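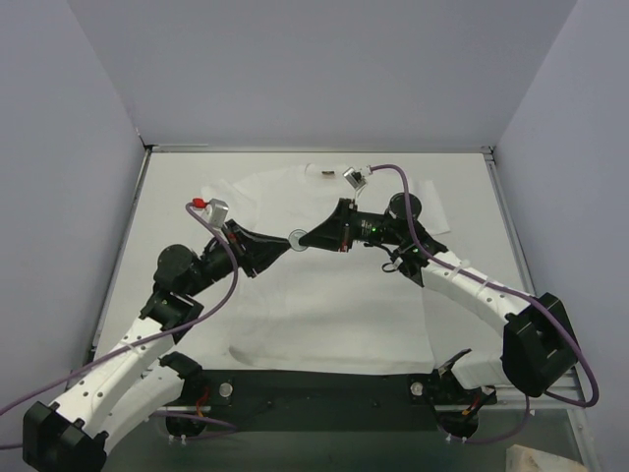
Wokosow Textile Care – Equipment and Fit-out

Brinameck 2552 walled folding bench, supplied by Sasent

The 2552 is a low-sided bench for laying out, checking and folding small textiles. It has a white work surface, a light grey wall at the back and another at each side, and a thin metal edge where the surface meets the walls. The front is open. We bought ours in February to replace a plain table that had been in the finishing room on Brzozowska since before anyone kept purchase records.

Usable width is 1000 mm. Depth from the front edge to the back wall is 600 mm. Those are our own measurements, taken with a steel rule along the surface itself. The Sasent listing gives outside dimensions only, so anyone working to a tight layout should ask for the inside figures before ordering.

Assembly

The bench arrives flat. The metal edging goes on first, then the back wall, then the sides. The printed instructions show the side walls going on before the back, and if you follow that order the last corner will not close without loosening everything again. Hardware was complete. The supplied hex key is soft and we switched to our own after the first corner.

Levelling was straightforward on a concrete floor. Check it again after a week of use, as ours had settled slightly toward the left and needed a quarter turn.

Surface

A white top is an odd choice for a room that handles mostly white goods. A white cloth on a white surface gives very little contrast, and you end up reading the piece by its shadows and creases and hardly at all by its outline. On a crumpled piece, finding a corner by eye takes longer than it did on our old brown table. Small white paper items are worse. Lot slips and lint sheets put down beside a piece of linen are easy to lose track of, and we now print ours on yellow stock.

On the other side of the ledger, a white top shows dirt at once. Ink, rust marks and stray dark fibres can be seen and wiped off before they transfer to a clean load. For inspection work that matters more than contrast does, and it is the main reason the bench stayed.

The finish is smooth enough that cloth slides when pulled from one corner. Heavy pieces stay where they are put. Light ones follow the hand, so a single-handed fold needs a weight or a second point of contact.
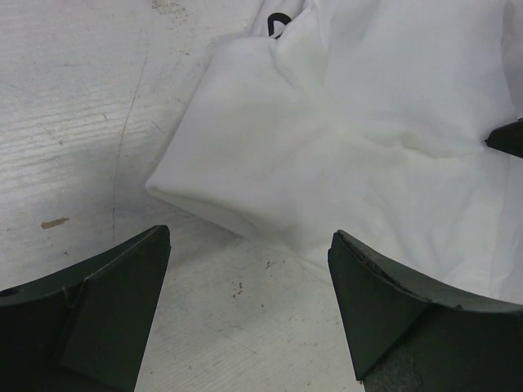

Handling bunched cloth

Most of what comes to this bench comes out of a bin in a heap. Our usual method is to drop the piece in the middle, find a rounded fold or lobe that sits proud of the rest, lift it, and let the weight open the next fold. The surface suits this well. There is only a fine brushed grain, too light to catch a hem and no seam across the middle.

Spreading a piece fully is where the size starts to count. Tea towels, pillowcases and small garments open out flat with room to spare. A single sheet does not, and has to be folded in passes against the back wall. Brinameck sells the bench for "linen up to bed size" and we would not describe it that way. Anyone doing sheets all day should buy something else.

Walls

The walls are the reason to pay more for this than for a table. Folded stacks can be pushed up against them and stay square. Pieces do not go off the back. The grey has a faint lavender cast under our ceiling fixtures and does not glare, which was a complaint with the glossy white dividers we trialled earlier. Lighting across the surface is even, and the shadows under a fold come out soft and pale.

Two criticisms. The first is that the side walls get in the way of long pieces, as you cannot let the excess hang over the end. It has to go forward over the open front, toward the operator, or be doubled back on itself. The second is the gap at the left side, between the edge of the surface and the wall. It is wide enough to take a sock or a face cloth. We looked at adding a filler strip and have left it for now, but it should be closed from the factory.

Cleaning

Warm water and a neutral detergent are enough for the surface. Lint gathers along the metal edge at the back and does not wipe out with a flat cloth. A stiff, narrow brush run from one corner to the other does it. The walls mark when bins are knocked against them, and the marks came off ours with a melamine sponge. Do not use solvent on the grey finish – a test patch low on the outside of one wall went dull and has stayed that way.

Wear to date

We have put nearly 2552 pieces across it, a total that matches the model number by coincidence and comes from the piece log. No lifting at the edges, no staining, no movement in the back corners. The left front corner fastener has needed tightening twice.

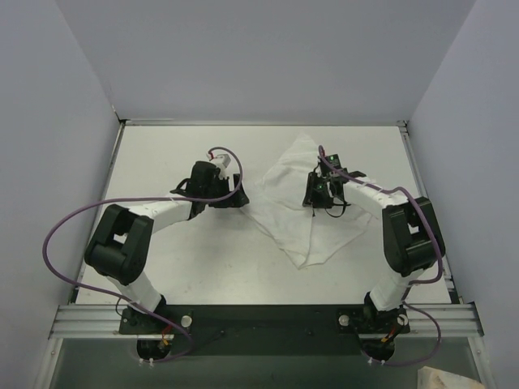
White cloth on the 2552 work surface, side and back walls fitted.

Verdict

A sound bench for small goods and inspection. The walls do their job and the top is easy to keep clean. Contrast with white textiles is poor, the instructions are in the wrong order and the left gap needs attention. A mid-grey top would fix the first of these, and Sasent tells us one is not currently offered.

Suitable for: towels, pillowcases, small garments, spot checks.
Not suitable for: sheets, tablecloths, anything that needs to hang over an end.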